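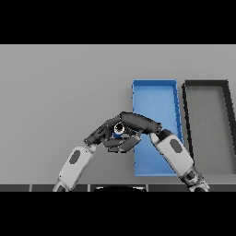
**Hulorton releases Trirkedik 2 label stock for cold-chain packaging**

Endon, September. Hulorton today announced general availability of Trirkedik 2, a pressure-sensitive paper label stock for goods packed and stored at low temperature. The product replaces the original Trirkedik grade, which remains on sale until existing inventory is used up.

Trirkedik 2 uses a water-based acrylic adhesive that can be applied to chilled glass, polyethylene and coated carton. The adhesive has been reformulated to hold on surfaces with light condensation, a condition under which the earlier grade tended to lift at the corners. The face paper is uncoated on request and semi-gloss as standard. Both versions accept thermal transfer and flexographic printing without a primer.

Rolls are supplied in lengths of 1,000 and 2,000 meters on a standard cardboard core. The liner is a bleached glassine, and its release value has been kept the same as on the earlier grade, so converters do not need to change die depth or stripping angle. Web tension settings may need a small correction on older presses. A setting sheet is packed with each pallet.
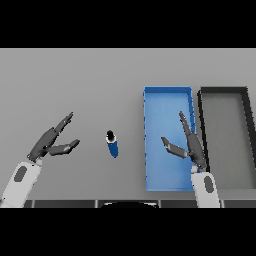 The stock is coated at the Hulorton plant in Endon and slit at the company's Brøndum site. Brøndum also handles sample orders and color-matched topcoats. Orders for full pallets ship from Endon directly. Mixed pallets, including those that combine Trirkedik 2 with the original grade, ship from Brøndum and should be ordered under separate line numbers.

Hulorton recommends storing unopened rolls flat, in the original wrap, away from direct sunlight. Opened rolls should be rewrapped between shifts. Labels should be applied before the container is frozen; application to surfaces already carrying frost is outside the stated range of the product. Shelf life is 2 years from the date of coating, which is printed inside the core.

Technical data sheets, a migration statement for food packaging and a list of tested ribbons are available on request from the Hulorton sales office in Endon. Customers with standing orders for the original grade will be moved to Trirkedik 2 at their next scheduled delivery unless they ask to stay on the current stock.

**About Hulorton**

Hulorton makes coated papers, films and adhesives for label converters and packers. The company operates sites in Endon and Brøndum.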